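Isla Cowie
@islacowie

Every June the same claim does the rounds: you can feed one person for a month out of a single raised bed. I have now seen it from three different accounts in one week, and none of them will say what the person is eating.

So, a few numbers. Please stay if you like being annoyed by numbers.

The version going around now comes from a gardening newsletter called Prilside. Their bed is supposed to give 558 pounds of vegetables a season. They don't say how big it is. They don't say what they planted. They do sell the bed.

I wrote and asked. I got a very friendly email back telling me results vary with soil, sun and "commitment." I have a lot of commitment. I also have clay and a neighbor's maple.

Take potatoes, the crop these posts lean on hardest. A decent home grower might be pleased with 8 pounds back for every pound planted. Some years you get that. Some years you get blight and a bucket of marbles.

Say you want 800 calories a day from them, which still leaves you hungry. For 30 days that's 24,000 calories, and at 350 or so to the pound you need nearly 70 pounds of potatoes. Go look at a four-by-eight bed and tell me you're getting that every year, on top of the tomatoes in the brochure photo.
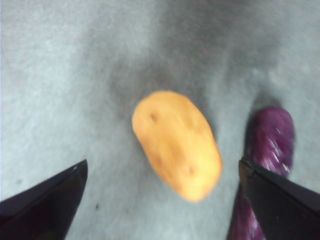
Romana Kopecký replied that I'm missing the point, people grow food for the taste and the exercise, and her first potatoes of the year beat anything from a store.

Fine, and I agree with her! I grow them too. But taste isn't what the ad is selling. The ad says "cut your grocery bill in half," and then there's a checkout button.

Which brings me to the money part. The Lusell kit that keeps getting recommended has the frame, the liner and a "starter soil blend." Read the small print and the soil fills the bottom third. You buy the rest yourself, and bagged soil is the most expensive dirt you will ever meet.

Also missing from every one of these budgets: water. Also hoses. Also the second hose, after you run over the first one with the mower.

Someone will tell me their grandmother fed six kids from her yard. I believe it. She probably also had a root cellar, a big patch of actual ground and a flock of hens, and she worked at it from dawn on. None of that comes in a flat box.

A few people have asked what I'd tell a beginner. Skip the kit. Dig a patch if you have one, or use whatever big pots you can get cheap. Grow something you eat a lot of and hate paying for. For me that's herbs and salad greens – a bunch of parsley at my store costs more than a packet of seed.

And weigh what you pick. Write it on the calendar, even the sad weeks. If your bed really does give you 558 pounds, send me the calendar and I'll post it with an apology.

Prilside has now blocked me, so I can't tell you whether they've changed the page. If anyone can still see it, let me know if the number is the same.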